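Rehearsing the shift: how simulation came to the Tranholm works

An interview with the head of production and two colleagues from the assembly hall

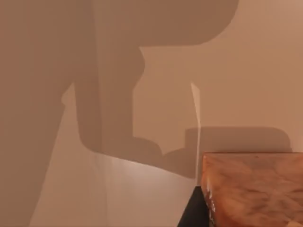 Simulated view from the arm with a wooden block in the lower right corner. The arm and gripper cast their shadow on the wall.

At the Tranholm furniture components works, the first hour of the early shift used to be spent at the benches. For a group of operators it is now spent at a screen. Each task that is to be handed to a robot arm is first worked through in simulation, and the people who formerly did it by hand are asked to judge the result.

The head of production, who has been with the company since before its move to the present site, describes the change as slower than the board had expected. "We were given a plan that spoke of machines and floor space," she says. "It contained one paragraph on staff. We sent it back and asked for that part to be written first."

The programme, known internally as Kurkard, covers the handling and placing of small wooden parts. Of the 1118 separate handling tasks listed when the work was surveyed, 352 have so far been rehearsed in simulation and 69 have been passed for use in the hall. The remainder are still done by hand, and the company states that a good number will stay that way.

Asked why so few had been passed, the head of production points to the standard applied. A task must be completed 100 times in succession in simulation before an operator is invited to sign it off. "The operator may still refuse," she says. "That has happened, and the refusal stood."

One of those with the right to refuse is a bench operator who has worked on the Lukáč line for most of her career. She was sceptical at the outset and remains so on certain points. "On the screen you see what the arm sees, and at first I could make nothing of it," she says. "There was a wall, a bit of wood in the corner and a great shadow over everything. After a few weeks I was using the shadow to tell where the gripper was. I do the same with my own hand under the bench lamp."

Her remarks on lighting led to a change in procedure. The simulated workplace had been set up with even light throughout, whereas the hall has windows on one side only. Tasks are now rehearsed under several lighting conditions, including the low sun that reaches the benches on winter afternoons.

She is less satisfied with the pace of her new duties. "At the bench you finish a tray and you have finished something. Here I may look at the same movement all morning. My shoulders are better for it. My eyes are not." Screen work has been limited to two hours at a stretch following a request from the staff council, and operators return to the benches for the rest of the day.

The third participant in the conversation, a maintenance technician, was trained at the company's Gunel site before transferring to Tranholm. He regards the question of skills as the most pressing. "An operator knows from the feel of a part whether it is going to split," he says. "We have no proper way of writing that down. If those people leave before we have learned to ask them the right questions, the knowledge leaves with them."

No posts have been cut under the programme to date. The head of production declines to give an undertaking beyond the current agreement, which runs until June. "I can say what has been signed," she says. "I would be doing my colleagues no service by promising more."

Pay grades for operators who assess simulated tasks are still under discussion. The bench operator considers that the work should be graded with inspection, and has said so in writing. A reply is expected before the next group begins its training.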